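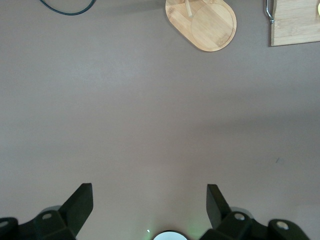
The Case for Clearing the Counter

There is a drawer in my kitchen in Duncombe that will no longer open more than halfway, and for a long time I treated this as a fact of life, like the weather or the slope of the back hallway. Something in there (a ladle, I think, though it may be the potato masher) had turned sideways one June evening and wedged itself against the frame. I would slide two fingers in, feel around for the peeler, and get on with dinner.

It was the drawer that started me on the counter. I couldn't get things into it, so they lived out on top: the spoons in their crock, the spatulas leaning beside it, the rolling pin, a pepper mill, three cutting boards propped against the wall, and a charger cord that had wandered in from the living room and never gone home. Every one of those things is useful. I love most of them! But by the time I'd made coffee there was barely room to butter toast, and I was rolling out biscuit dough on a space the size of a place mat.

So one morning I took everything off. I put it all on the dining table, wiped the counter from end to end, and then stood there with my coffee for a good while, looking at it. I had forgotten what color it was. I had also forgotten how the light comes across it at breakfast time, brighter at one end and going soft and shadowy toward the other, and I'm a little embarrassed to say how much pleasure I took in that.

What went back

I gave myself a week of cooking before anything was allowed to return for good. Whatever I fetched from the dining table, I could keep in the kitchen. By the end of the week I had fetched 6 tools, and all but one of them were wooden: two spoons, a flat-ended stirrer, the rolling pin and the big board. The odd one out was the peeler, which I had rescued from the drawer at last with the help of a butter knife and some bad language.

Wood does seem to be what my hand goes looking for. A wooden spoon is quiet in the pot, it stays cool enough to hold, and it gets better company as it ages. My oldest one is worn flat on the left side from years of scraping the same soup pot. I rub them all with a little mineral oil when they start to look thirsty, and I wash them by hand and stand them up to dry, which takes maybe a minute and is a nice excuse to look out the window.

They live at the back now, lined up along the wall. That was the other discovery. For years I had kept things in a cluster near the stove, creeping forward a bit each month, and pushing them to the back edge in a single row gave me more working room than the new cabinets I once priced at 2,000 dollars.

Keeping it that way

The cord is still with us. I've tried the hallway, the bedroom and a very handsome basket, and it always comes back, so I've given it a spot at the back with the spoons and stopped arguing.

Otherwise I do a small reset after supper. Dishes first, then a damp cloth, then a dry one, and anything that has drifted into the middle goes back to the wall. It takes less time than the kettle does. The leftovers from the dining table went into a box, and the box went to a neighbor setting up a first apartment, who was very glad of the spatulas.

I made biscuits again last weekend, with the dough rolled out as wide as it wanted to go and flour clear to my elbows. The drawer opens all the way now, too. It was the masher.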